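Where to Put the Bin: Sorting Returned Supplies at a Walled Table

Student project report, Design and Technology, Gustcombe College
16 April 2019

Background

The supply room at Gustcombe holds small items that are lent out for classes: glue sticks, rulers, tape, cloths, craft scissors, markers and so on. The stock list has 3,000 pieces on it. When items come back they are mostly mixed together in bags, and they have to be sorted before they can go on the shelves again. Until last November this was done on the floor or on whatever desk was free. Things rolled away, and bags from different classes got mixed up.

Our project was to find a better way to do the first step, which is getting the returned items out of the bag and into a bin. We did not look at the shelves or at the lending list. Another group in our class is working on those.

The table

We wanted a white top from the start. Most of the small items are dark or brightly colored, and on the old brown desks the pencils were hard to see. A white top also shows marker stains, so people are more likely to wipe it down when they finish.

The table has walls at the back, on the left and on the right, and the front is left open for working. The walls are a plain gray with a little lavender in it. We first asked for white walls to match the top, but under the room lights the corners were hard to make out and it was tiring to work there for a whole class period. The gray-lavender was paint left over from a hallway, and it turned out to be easier on the eyes. We kept it plain. An early plan had hooks and a printed chart on the back wall, and both were dropped when we saw that people hung their own things on the hooks.

Choosing the bin

We compared three kinds of container.

The first was a cardboard box. It cost nothing, but the flaps got in the way and the bottom went soft after glue was spilled in it.

The second was a wire basket, sold under the name Nel. It was strong and easy to carry. Pencils and thin rulers went through the gaps, so we could only have used it with a liner.

The third was an open plastic bin in a pale, translucent material. This is the kind we chose. You can tell from the side when it is getting full, and it can be rinsed in a sink. We looked at the Starar bin and the Utside bin, which were close in size. The Utside has a lid, but the lid was never used in our trials and ended up behind the table. We recommend buying without lids.

Position of the bin

This took more time than we expected. We tried the bin in the middle, on the right and on the left. A team of 6 students took turns, and each of them sorted the same bag of 40 items with the bin in each position. We ran this in 5 sessions so that nobody was doing it for the first time when we took our notes.

With the bin in the middle, there was not enough clear table on either side. People pushed the items into a heap against the wall and then had to reach over the bin to get at them.

With the bin on the right, most of the team could work well, but they tended to drop things in without looking. Several markers went in without caps, and these dried out later.

With the bin on the left, the team spread the items over the right part of the top and moved them across. The work was a bit slower, but there were fewer mistakes. Caps were put back on, and broken rulers were noticed and set aside. One team member is left-handed and preferred the bin on the right. We think the position should be easy to change, so we did not fix the bin to the table.

Problems

Flat items were the hardest to handle. A thin ruler or a single sheet of sandpaper lies tight against the smooth top and is difficult to pick up. Most people slid it to the front edge and took hold of it there. We tried a cloth on the table, which helped with the rulers but collected glitter and had to be shaken out all the time. We went back to the bare top.

The bin also slides when something heavy is dropped in from the side. A rubber mat under it would solve this, but we ran out of time to test one — the mat we ordered was too large and had to be sent back.

We had planned to measure noise as well, because hard items make a sharp sound in an empty plastic bin. We only wrote down comments. Two people said it bothered them, and the others did not mention it.

What we suggest

Keep the white top and the plain walls. Use one open translucent bin at the table and start with it on the left. Leave the rest of the top for the items being sorted, and do not store anything there overnight. Wipe the top at the end of each period. Check markers for caps before they go in the bin.

If the college buys more bins, they should all be the same size so that they stack. We would also like the next group to try a lower bin. Reaching over the side was fine for most of the team, but shorter students had to lift their elbows quite high, and they were the ones who got tired first.

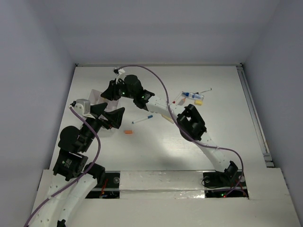

A lower bin would hold less, so it would need to be emptied more often, and the next group should time that as well.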